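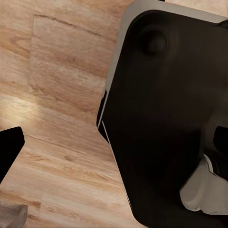

Trammont Withdraws Plumska 5 Update After Late Stops Found in Simulated Rehearsals

November 26, 2018 - Trammont is today asking every customer who installed the Plumska 5 control update to go back to the earlier release, and we would like to thank the many people who have already been so patient and kind with us on the phone while we worked out what had gone wrong. The update went out in September to 80 sites that use our Drorkia gripper arms, and it contains a fault in the way a stop command is handled.

When an operator presses stop while the arm is turning and the gripper is closing at the same moment, the software can finish the turn before it obeys. The delay is short, but a stop is supposed to be a stop, and we don't consider any delay of this kind acceptable. We have received no reports of injuries. The hard-wired emergency stop on the base of each arm does not pass through Plumska and is not affected.

The fault came to light during simulated rehearsals run together with our friends at Begum, who use Drorkia arms for picking and packing household goods and who like to try every job on the computer before they let it anywhere near their floor. Of 259 rehearsals, 19 ended with a late stop. The first few were put down to a slow workstation, and we want to be open about that, as we lost several days before anyone on our side looked at the command log.
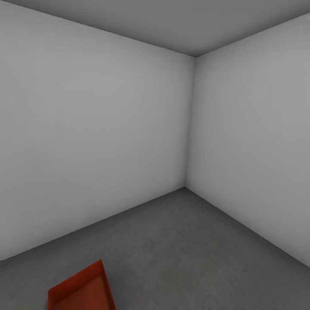 Page 2 of 3

The rehearsal room is a plain one, with gray walls, a concrete-look floor and a red-orange tray, and it has served us well for years. What it did not include, until Begum's team suggested it, was a stop pressed halfway through a combined move. Our own release checks tested the turn and the grip separately, and both passed.

"I have been with Trammont a long time, and I'd much rather write to customers with good news," said Reinhold Gerlach, head of product safety. "We should have tested the two moves together, and we didn't. I'm very grateful to the folks at Begum, who kept sending us their logs, very politely, until we read them properly."

Customers should take the following steps before the next shift:

1. Park the arm and switch it off at the base.
2. Restore the release that was in use before Plumska 5.
3. Switch on and test the operator stop with the gripper empty.
4. Send the test log to your Trammont service contact.

A corrected update will be sent out once it has passed a new set of combined-move rehearsals, and Begum has been good enough to offer to review the results with us. 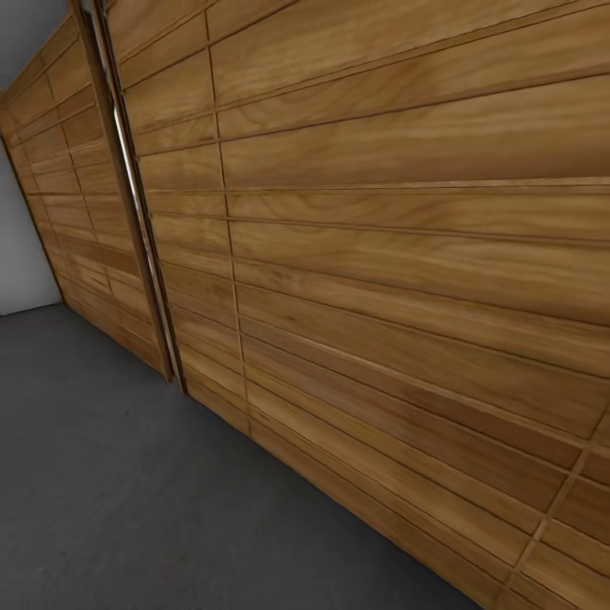
Can we keep using our arms while we wait for the corrected update?
Once the earlier release is back in place and the operator stop has passed its test, the arm may return to normal work.

Trammont will cover the cost of a service visit for any site that would like a hand with the change. Please speak to your usual service contact to arrange one.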